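Home Notes Projects Archive About Contact

October
Posted by Ylva Kvam
14 comments 63 shares

Report on a Finger Pad Failure During Soft Goods Work

The following account concerns a fault that occurred during our soft goods work in Lemdale and the changes that were made as a result. A shorter version was sent to the members of the group at the time. Several readers have since asked for the details, and I have set them out with the agreement of Hauke Ehlers, who was operating the gripper when the fault was found.

The work consists of picking up, moving and folding household textiles with a hand-held gripper. The recordings are used to train the folding arm that we call Skeltent. The items are ordinary ones: blankets, fleece jackets, pillowcases, padded coats. Each session is divided into short episodes, and each episode begins with the fingers open and ends with the item released. By the afternoon in question we had completed 1484 episodes on the present set of fingers, of which 793 involved fabric with a deep pile.

Shortly after 3:00 p.m., Hauke reported that a fleece sleeve would not leave the gripper when he released the trigger. He opened the fingers fully and the sleeve remained attached to one side. He then did what most people would do, and pulled. The sleeve came free together with a tuft of pile, and the pad on that finger lifted along its lower edge. Behind it was a line of exposed adhesive with fibers packed into it from end to end.

The immediate damage was small. One garment lost a patch of pile the size of a thumbnail and one pad had to be discarded. The larger concern was the recordings. A pad that is lifting does not hold fabric the way a sound pad does. It catches. When we reviewed the earlier episodes, we found the same behavior in a number of them: the fingers opened, the cloth hung for a moment, and only then dropped. The operator had compensated each time with a slight shake of the wrist, without being aware of it. Skeltent had learned the shake. This explained a habit in the arm that we had spent the better part of two weeks trying to remove in software.

There was also a matter of safety, which I had not given enough weight. During the review Hauke mentioned that he had twice cleared lint from between the fingers with his free hand while the other hand was still on the trigger. The closing force is modest, but a fingertip caught at the inner end of the jaw would be bruised at the least. On the arm, where the same fingers are driven by a motor, the result would be worse. He was not at fault. Our written procedure described how to clear a jam on the arm and said nothing at all about the hand-held unit.

The cause was traced to the adhesive. The first pads had been fixed with a sheet adhesive from Heitmann, and those gave no trouble. When the supply ran out I approved a thinner tape that was already in the drawer. I did not record the change. The tape held well on cotton and on smooth nylon. On fleece, the pile worked its way under the edge of the pad a little at a time, and every release drew it in further.

The following measures are now in effect. All pads have been replaced using the original adhesive, with the lower edge sealed. The pads are inspected before each session and again after any work with fleece or long-pile blankets. Lint is removed with the trigger hand off the unit – no exceptions, including for me. Any substitution of material is entered in Casis, our maintenance log, before the part is used. If an item does not release, the episode is stopped and marked, and the fabric is eased off with the fingers fully open.

The affected episodes have been set aside. We have kept them, as they may be of use in teaching the arm to recognize a failed release, but they will not be part of the next training run. Deep-pile work has resumed with the replacement pads, beginning with the fleece and the fuzzy blankets, and the release times will be compared with those from our earliest sessions once there are enough of them to justify it.
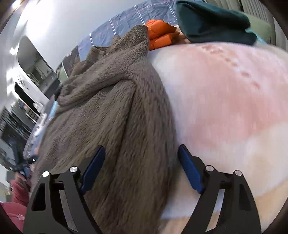
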